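Stotard: hole finding and insertion for a shape-sorter cube

README for the perception and control package. Last edited April 10, 2024.

What the package does

Stotard takes colour images from a gripper camera and a fixed camera, finds the openings on a wooden shape-sorter cube, picks one as a target and moves the arm to a point above it. The name covers the code and the recorded episodes that ship with it. It was written for the small red arms on the Tumport bench and has not been run on anything larger.

The package has three nodes:

hole_finder segments openings on each visible face and returns a centre, an outline and a shape label.
face_tracker keeps an estimate of the cube's pose between frames.
approach plans the last part of the move and stops when the residual drops below the set limit.

Each node can be run alone against a recorded episode. The arm does not need to be powered for that.

Gripper view

The gripper camera sees the cube at a steep angle for most of an approach. Circles come out as ovals and the triangle is easily mistaken for a rounded square. hole_finder therefore fits the face plane first and labels the shapes after warping them flat. If the plane fit fails, no labels are published for that frame and face_tracker carries on with its last estimate.

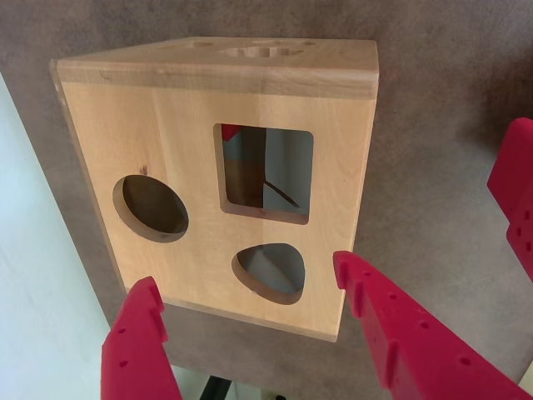

Gripper view, fingers open. Round, square and triangular openings on the near face.

Light coming through an opening from the far side used to split the mask in two. Since the March release the finder closes gaps inside a contour before it measures area. This costs a little time per frame and can be switched off with close_gaps: false.

The gripper fingers have rows of small holes of their own. These are masked out with a fixed polygon in config/finger_mask.yaml. If you fit different fingers, redraw the polygon, otherwise you will get false round holes near the bottom of the image.

Data

The release holds 1265 episodes. Each one is a folder with:

both camera streams, as compressed images
joint positions and commands
camera calibration for that session
a text file with the target shape and the operator's result code

Result codes are 0 (stopped by operator), 1 (reached the approach point) and 2 (limit hit). Code 1 says nothing about whether a block would have gone in. Episodes are split by session, never by frame, and the split lists are in splits/. There are 9 sessions, 5 of them recorded with the older calibration routine. Those are marked cal_v1 and their extrinsics should be treated with some care.

Labels for the scalloped opening are called "flower" in some sessions and "cloud" in others. The loader maps both to scallop. The raw files have been left as they were.

Approach and stopping

approach works in the face frame. It moves to a standoff point along the face normal, waits for a new estimate, corrects sideways and then lowers the finger. The sideways correction is clipped, so a bad estimate can only shift the tip a short way before the next check.

The fixed camera is used for the check at the end. By then the hole may be hidden from the gripper camera by the finger itself. On top-face targets the fixed view shows the tip and the rim together, and the residual is taken from that.

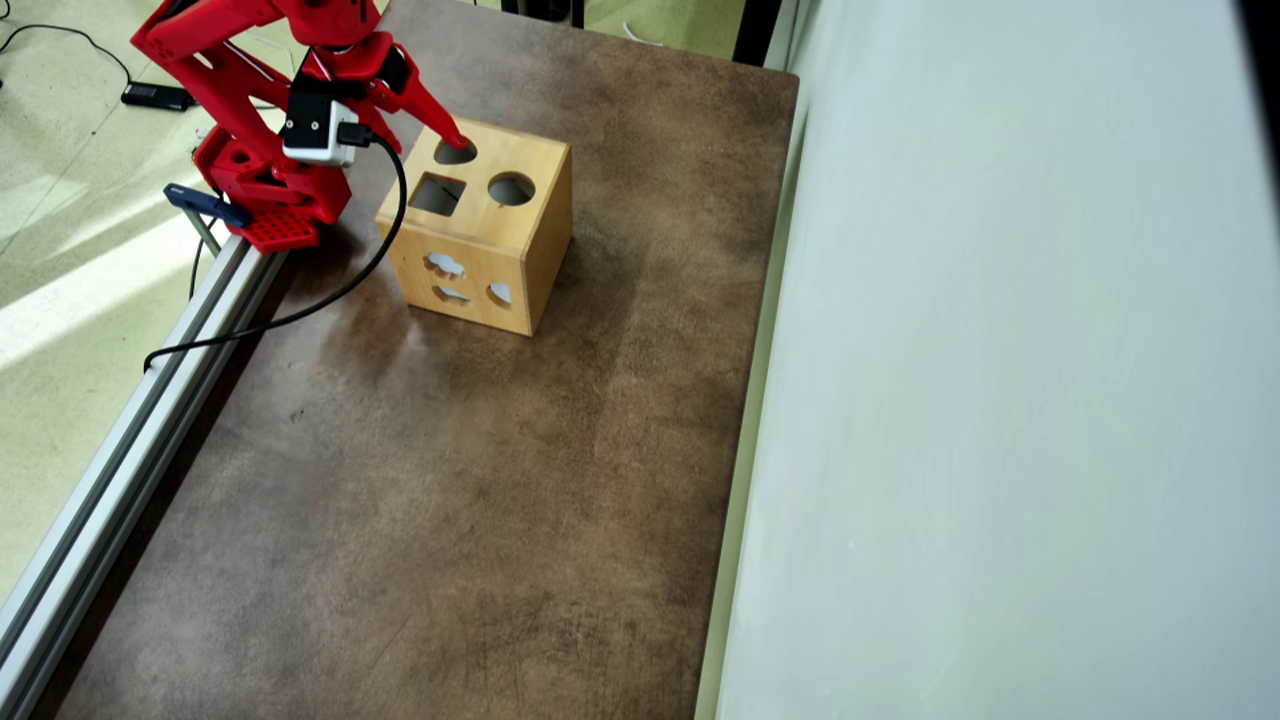

Yalçınkaya commented on the tracker that the final check should not depend on one fixed view at all, as a cube turned by a few degrees can put the rim behind the finger there too, and asked for the residual to be published with a confidence value. The value is now on the /approach/residual topic. It is logged only, and approach does not yet act on it.

Known problems

Two round openings on the same face can be swapped after a long occlusion. Set target_lock: true to hold the first match.
Mottled backgrounds give weak edges low down on the cube. Raising edge_min helps, at the price of losing small openings.
The camera cable can pull the module slightly out of line at the ends of the wrist's range. Recalibrate if the reprojection error rises during a session.
Replay on the Dinance simulator runs, but its contact model is too stiff and the stopping limits need to be set again.

Running it

Install with pip install -e . from the top folder, then:

stotard replay --episode PATH
stotard live --config config/tumport.yaml

Live mode refuses to start without a calibration file from the current session. Pass --allow-old-cal to override this when testing perception only.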